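Unit 7: Pretraining bimanual policies in simulation
Notes by Seija Eskola

Reading: Iyamu and Oyewole, the Vurnach report, sections 2 and 4.

Setup. The policy is trained on 2,722 simulated episodes, then fine-tuned on 60 real ones. The baseline sees only the 60. Both use the same network and action chunk length (100 steps).

Loss. L1 on joint targets, averaged over the chunk. Arm and hand joints are weighted separately; see Table 3 for the weights. 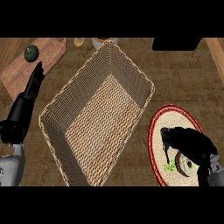

Observation design is the second topic. The report pads each rendered view to a square before resizing, which keeps the aspect ratio but spends input pixels on the black bands at top and bottom. Occlusion is a separate problem: the right hand partly covers the round food item on the plate, so its pose must be inferred from incomplete evidence. Compare the empty basket, whose floor is in plain view.

Exercise. Propose an augmentation that varies occlusion without changing the action labels. Half a page, to Vinh Diệp by the end of June.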